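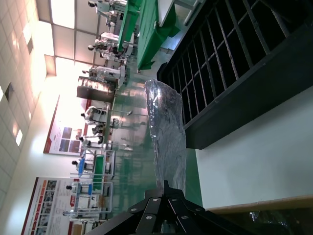

How Does a Robot Learn to Unpack a Box?

Have you ever opened a package and had to dig through all the crinkly wrapping to find the good part? You probably did it without thinking very hard. Your fingers felt around, your eyes peeked in the corners, and out it came! For a robot, that same little job is a big puzzle, and today we are going to look at a kit that helps robots solve it.

The kit is called the Tralley, and it is made by a company named Hanton. Factories and workshops can buy one, and so can some schools that teach older students about machines. Each kit comes with 2 arms, 2 grippers (those are the robot's "hands"), a computer, and a big fat instruction book with 236 pages. That is a lot of reading, even for a grown-up who likes instructions!

Why is wrapping so hard?

Think about a wooden block. It stays the same shape whether you hold it, turn it over, or drop it on your foot (ouch). Now think about a piece of shiny foil. Every time you squeeze it, it gets new wrinkles and folds. It also throws light back in all directions, and that can confuse a camera, the same way a sunny window can make you squint.

So the robot can't simply memorize what a wrapped thing looks like. It has to practice with lots and lots of them, some tall, some lumpy, some squashed nearly flat. The people who make the Tralley suggest starting with easy things like small boxes and saving the crinkly stuff for later, and I think that is very sensible.

A hand with only two fingers

You have five fingers on each hand, and they bend in all sorts of clever ways. A Tralley gripper has two flat fingers that slide together and apart, a bit like kitchen tongs. Try picking up a sock with a pair of tongs sometime. Then try a grape! You will soon find out how carefully you have to squeeze.

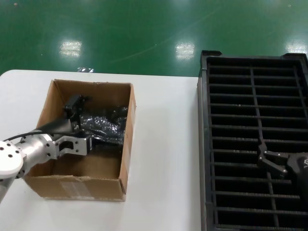 One gripper reaches into a cardboard box while the other hovers over a black crate.

Having two arms means the robot can work in two places. One arm can reach into a box while the other looks after a crate. Of course, the arms must never bump elbows, so the computer keeps track of where each one is, all the time.

Is it any good?

We think the Tralley is a fine kit for learning. The arms are sturdy, and the practice lessons (there are 13 of them) start out gentle and get harder bit by bit. Our one grumble is that setting it up takes 4 hours, and that is a long time to wait when you are excited to see a robot move.

Words to know

Gripper: the part of a robot that grabs things.
Joint: a place where an arm can bend or turn, like your elbow.
Crate: a strong, open box for holding or carrying things.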